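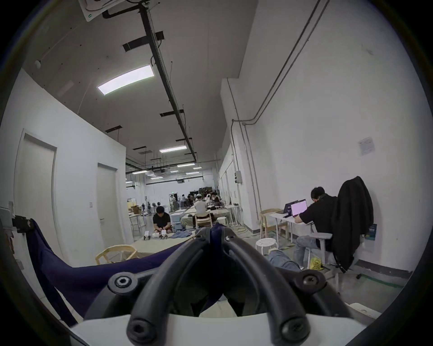

How long should it take to fold a long-sleeved top?

A few seconds if you are in a hurry and perhaps fifteen if you are not, and the top will be much the same either way by the time it has spent a night in a drawer.

I say this having spent most of November reading people who disagree. There is now a folding method for every garment and a paid course for most of the methods. The Esfahani fold, which several readers wrote in to recommend, has 7 steps for a plain jumper, and one of them is a pause to "let the cloth settle". I tried it with the pause and without the pause. The jumper didn't seem to mind.

Navy is a good colour for this sort of test. It shows lint and hides creases, so you find out quickly whether you care about neatness or only about the look of it. Long sleeves are better still, as most of the trouble with folding is sleeves. A T-shirt is more or less a rectangle already. A long-sleeved top is a rectangle with two tails, and every method I have read is an argument over where to put them.

The oldest answer is to lay the top face down, bring each side in with its sleeve, turn the sleeves down along the back and fold the whole thing up from the hem. My mother did this on the end of a bed while talking about something else. The newer answer is to do it in the air, gripping a shoulder and a point on the side seam, crossing one hand over the other and giving a shake. In the films online it takes two seconds. In my kitchen it took two seconds and then another twenty to deal with what had happened to the left sleeve.

Then there are the things you can buy. The Witero board is a set of hinged plastic flaps at £129, and the makers claim that it will pay for itself. In what currency they don't say. You put the top on it, straighten the top, tuck in the sleeves, and then the board does the bit you could already do. Straightening was always the slow part. I had one for three weeks and gave it a fair go with shirts, school jumpers and a fleece that it flatly refused. The piles were very even. They were also all the same width, and my shelves aren't.

Matska sells a cheaper idea, a thick cloth to throw over the table so that the clothes don't slide about. I was ready to be rude about it as well, but a covered table is an improvement on a bare one. Knitted cotton drags a little against cloth, and you can pull a sleeve straight without the rest of the top coming along with it. You don't need theirs. An old bedspread in any pale colour will do, and a pale one lets you see the edge of a dark garment, which matters in the evening under bad light.

Pull the sleeves first, whatever else you do. Hold the top near the neck and draw each cuff outwards until the seam lies flat. It is the one piece of advice that all the methods share, usually buried somewhere around step four.

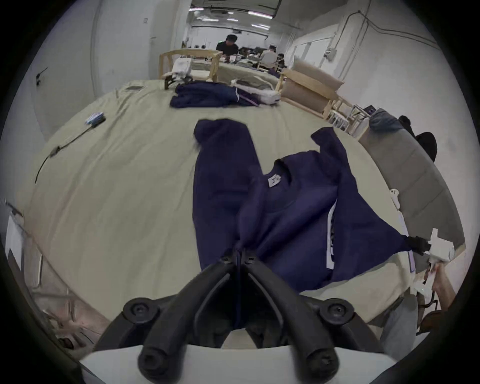
Berkay Erdem wrote to say that I had this the wrong way round, that the neck should be dealt with first and the sleeves left to follow, and that in his experience anyone who starts at the cuff ends up with a twist across the shoulders. He added that he folds some 400 tops a month and has never owned a board.

I tried it his way for a week. With a heavy sweatshirt he is right: set the collar square, smooth down from it, and the sleeves more or less go where they're told. With anything thin I still had to go back for the cuffs. I suspect we are both defending what our hands do already, and that goes for most of the experts too.

What I can't find is much support for the bigger promises. The Gritness newsletter, which I subscribed to so that you needn't, says that upright folding "frees up to 200 hours a year". I have read the sentence several times. Two hundred hours is over half an hour a day. Nobody I know spends half an hour a day folding, so there is nothing there to free. The same issue says that folded clothes last longer than hung ones. For a wool jumper, fair enough, hangers do pull the shoulders about. For a cotton top that goes through the wash every week, the wash will finish it off long before the drawer does.

Upright folding does have one thing going for it, in that you can see what you have got. Four navy tops in a stack are one navy top and three you forget about. Stood on end they are at least four edges, and if the labels differ you can tell the old ones from the new. The row falls over once you take out two, though, and I've yet to see a drawer photographed at that stage.

The board has gone to my sister, who asked for it. The bedspread is staying on the table until we need the table for supper.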